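Suvholm Community Store Project
Progress report to the Parnura Fund, second reporting period
April 30, 2026

1. Where the project stands

The store opened to customers in November, one month later than planned. The delay came from the electrical inspection, which had to be repeated after the panel in the back room was replaced. Since opening, we have kept regular hours six days a week and have closed early only twice, both times for snow.

The grant pays for three things: fitting out the rented space, the first stock order, and part of the wages for the opening year. The fit-out is finished and the final invoices are in. The first stock order was spent as approved, with one change described in section 3. Wages are running on budget.

We have 4 part-time staff. All of them live in Suvholm or on the Flakititz road, and two had not worked in retail before. Each completed the food handling course and the cash training before starting at the register alone.

2. Premises

The floor was the largest single item in the fit-out. The old tile had lifted in several places and the landlord agreed to split the cost of removing it. We chose carpet for the sales area on price and because the building sits over an unheated crawl space. The entrance has a separate mat that is swapped out weekly under the cleaning contract.

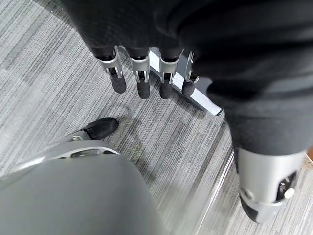
Striped carpet, Suvholm.

Shelving was bought secondhand from a store that was closing, which saved enough to cover the second refrigerator. The front door still sticks in damp weather. The landlord has been told in writing and has promised a repair before summer. If this is not done by the end of June we will pay for it ourselves and take it off the rent, as the lease allows.

Heating costs were higher than we budgeted through the winter. We had worked from the previous tenant's bills, but that tenant kept shorter hours and left the back room cold. We have now put a timer on the back room heater and sealed the gap around the delivery door. The overspend was covered from the contingency line and we are not asking for more money.

3. Stock and suppliers

In the application we said we would buy most dry goods from one wholesaler and fresh goods from local growers. The wholesaler raised its minimum order in the new year to a level we could not meet without tying up cash. We moved the dry goods account to Mikuš, which delivers every other week and takes smaller orders. Unit prices are slightly higher on canned goods and lower on paper goods and cleaning products. Over a full order the difference is small.

Snacks and soft drinks were meant to be a minor line. They sell better than we expected, mostly after school and in the hour before closing, and the margin on them helps carry the fresh produce, where we lose money on waste.
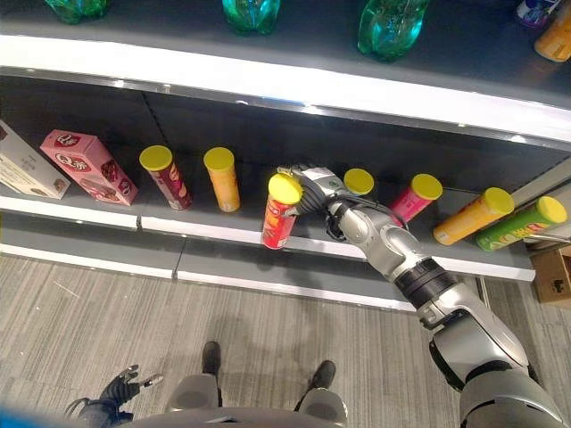 We do not want the store to become a snack shop, so the shelf space for these items has been capped and the produce display stays by the door, where people pass it first.

Produce waste was worst in the first two months. We were ordering the same quantities every week and throwing out greens. Orders are now set from the previous week's sales, and anything close to its date is marked down in the afternoon. Bread is still difficult. The bakery delivers only in the morning and we either run out or have loaves left over.

We keep a request book at the counter. At the time of writing it has 58 entries. The most common requests are for lactose-free milk, lamp batteries, pet food and stamps. The first three are now in stock. We have applied to sell stamps and are waiting for an answer.

4. Home delivery 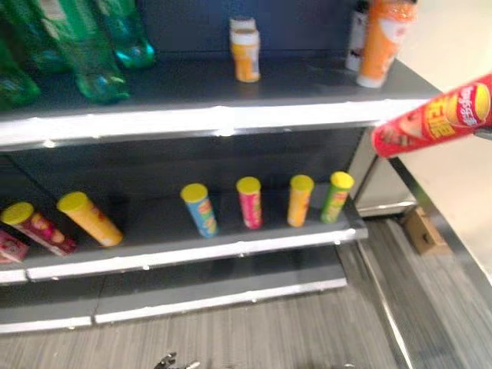 Report prepared by the store manager, Suvholm Community Store

Delivery to older residents began in February as a trial. There are 20 households on the list, most of them beyond the bus route. Orders are taken by phone up to noon and go out the same afternoon. The main problem has been the driver's time, as the Flakititz run takes most of an afternoon when the road is bad. We plan to group those orders into a single weekly trip and will ask the households which day suits them before changing anything.

5. Next period

We expect to complete the following before the next report:
Repair of the front door.
A decision on stamp sales.
A new arrangement with the bakery, or a second supplier for bread.
A full stock count, with the results sent to the Fund.

The expense sheet and copies of the fit-out invoices are sent separately. We request release of the next wage payment on the usual schedule.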